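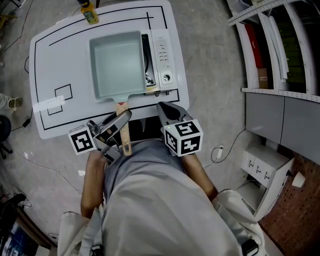

Print this page | E-mail this page

Product Review: Drumberg Starter Kit for Small Manufacturers

The Drumberg Starter Kit is a planning package for companies preparing to make their first electronic product in quantity. It consists of a printed workbook, a set of costing spreadsheets and 6 months of access to an advisory line. The review was carried out by Greer Pringle and Levente Hegyi of the Brumidness business support office, using the plans of a local sensor maker as a test case.

The workbook is the strongest part of the package. Its 27 worksheets cover supplier selection, tooling, testing, packaging and returns. The section on supplier contracts is particularly thorough and asks the reader to record who owns the molds – a point many new firms leave unsettled until a dispute arises.

The spreadsheets are less even. They compare a pilot run of 200 units with a first production run of 1000, and the effect on unit cost is easy to follow. Other quantities can be entered, but the freight sheet does not update with them and must be corrected by hand. Import duties are treated as a single percentage, a method that will not suit products with parts from several countries.

Questions sent to the advisory line were answered within two working days. The replies were courteous and mostly specific. One question on battery transport was referred back to a page of the workbook that did not address it. The line is closed on Saturday.

Yasaman Kermani, who manages purchasing at Shirazi, reviewed the costing section separately. She found the allowance for rejected parts too low for a first run and recommended that users double it.

The kit is suitable for firms that have a working prototype and no production manager. Companies with an established supply chain will find little in it that is new. The publisher should correct the freight sheet before the next edition.

Rating: four out of five

Print this page | E-mail this page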